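December
By a staff writer

The first thing you learn at a vintage aircraft weekend is that you are wearing the wrong shoes. I wore canvas sneakers to the Drellmont airfield, which had been rained on for most of the week, and by nine in the morning I had given up on having dry feet and started looking for coffee. I found it in a tent next to a silver trainer with its cowling off and four people leaning into the engine like they were reading a menu.

I should say up front that I'm not a pilot. I get a little sweaty on commuter flights! But I love old airplanes, the noise and the oily smell of them, and I'd been trying to get to Drellmont for years. It's a small show. There are no fast jets and no grandstand, just a grass strip, a windsock, a burger line and 21 airplanes parked wingtip to wingtip along the fence, close enough that you can see the patches in the fabric.

The one I'd come for was the Kaltuvska, a two-seat biplane that spent a long stretch in pieces in a barn before the Plosotgate restoration shop took it on. The rebuild lasted 14 years. They'd show me anything I asked about (and I asked about everything), from the new wing ribs to a fuel gauge that is basically a cork on a wire. You read it by looking up at the top wing and hoping.

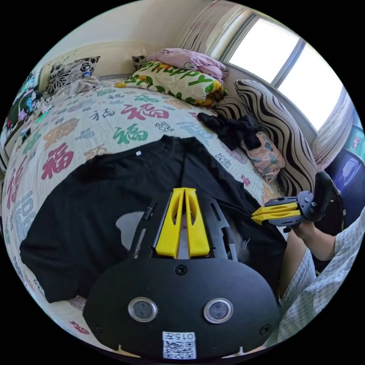
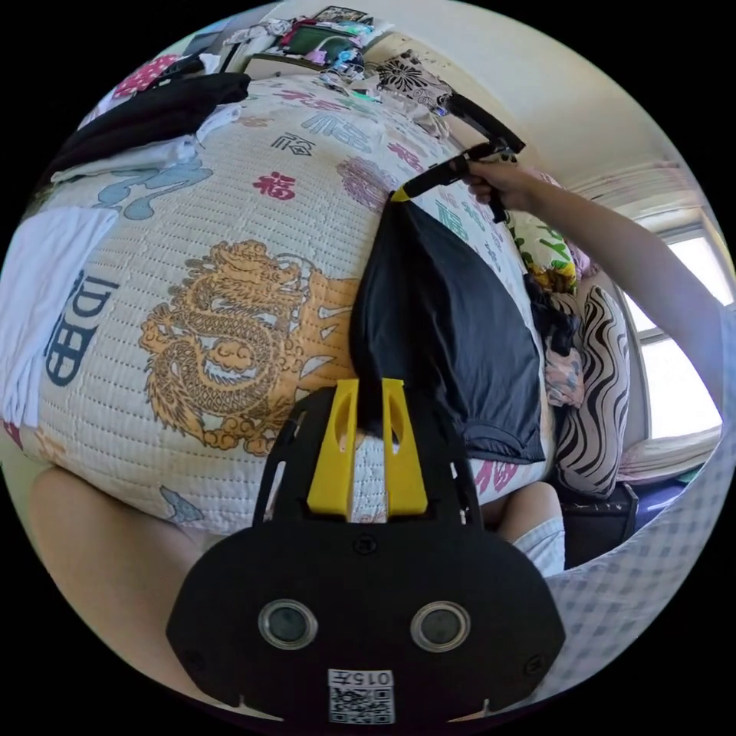
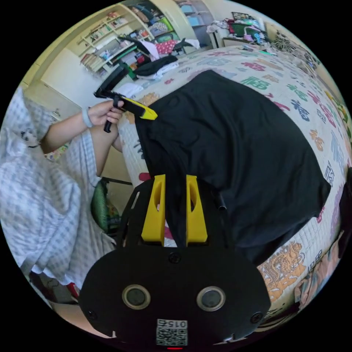

A remark from Þorgeirsson, over the second coffee, was that people get the hard part of a restoration wrong. They picture the engine, but an engine comes apart and goes back together and there's a manual for it. The paperwork took longer than the engine did, and the left lower wing took longer than the paperwork.

I wrote that down on the back of my parking pass, and then everybody started walking toward the fence, so I went too.

They pulled the Kaltuvska out by hand. It has no starter, so somebody swings the propeller, and on the third try it caught with a cough and a big puff of blue smoke that blew straight over the burger line. A few people clapped. Then it just sat there ticking over for what felt like forever, warming its oil, while a little kid next to me asked over and over if it was broken.

It wasn't broken. It bumped off down the grass, tail up almost right away, and was flying before it reached the windsock. I'd expected to be impressed by the speed or the noise, and what got me was how slow it was. It came back past us into the wind at a pace I could've matched on a decent bicycle (okay, maybe a moped), wires humming, the pilot's glove up over the side in a wave.

There were other good things. A pair of yellow trainers flew a tidy formation, and a glider came down without a sound and stopped right in front of the coffee tent, which felt like showing off. But I kept drifting back to the biplane after it landed, along with most of the crowd.

If you go, parking is in the lower field, and bring cash for the burgers. They sell 200 seats on the bank above the strip and those go early, though the view from the fence is just as good and you can hear more. Wear boots.

Contact the editors | Copyright, all rights reserved | Back to top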